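A month with the Hidov door pack

I said in October that I would write up the Hidov door pack once I had used it for real work. I have now, so these are my notes.

The pack is a set of simulated cabinets and doors for training robot arms, sold by Misov as an add-on to their simulator. You get 200 cabinet models, a set of handles that can be swapped between them, and a script that changes the wood, walls and lighting each time you reset. There are 2 license levels. I bought the smaller one, for a single machine. The bigger one lets you run it on a cluster and adds email support.

Setup was slower than it should have been. The installer wants an older version of the physics library and doesn't say so until it fails. Lộc Ninh had hit the same problem and sent me his config file, and after that it loaded fine. If you get an error about joint limits on the first run, check the library version before you touch anything else.

My test was simple. I took a policy I had trained on the free Bassi drawers and fine-tuned it on lever handles from the Hidov pack. Then I ran 100 attempts on cabinets it hadn't seen. I did this 3 times with different seeds. The results were better than with my old set, mostly on the part where the fingers have to get to the lever without hitting the door first. Pulling the door open after the lever turns is still weak, and I think that is my reward and not the models.

The handles are the best part of the pack. They turn on a proper pivot, and you can set the spring stiffness per handle in a plain text file.
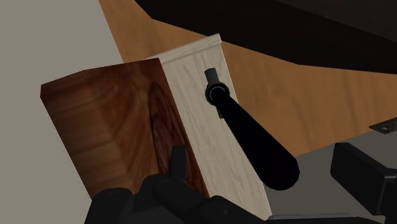 The random textures took me longer to like. The script picks a finish for each panel on its own, so you can get dark reddish wood next to a whitewashed panel on the same cabinet. There is a setting to make them match. I left it off. Liliana Vitale runs hers with matching on and says her training settles faster, but she only cares about one kitchen.

Things I would want fixed: the manual has no page on camera placement, and the default view puts the gripper low and the cabinet at a steep tilt. You can change it, but you have to dig through the scene file to find where. Saving a layout also drops your spring values, so keep a copy.

I haven't tried the Lornell version, which costs less and has fewer handle types. I'm keeping the Hidov license for now and will start on the double doors next.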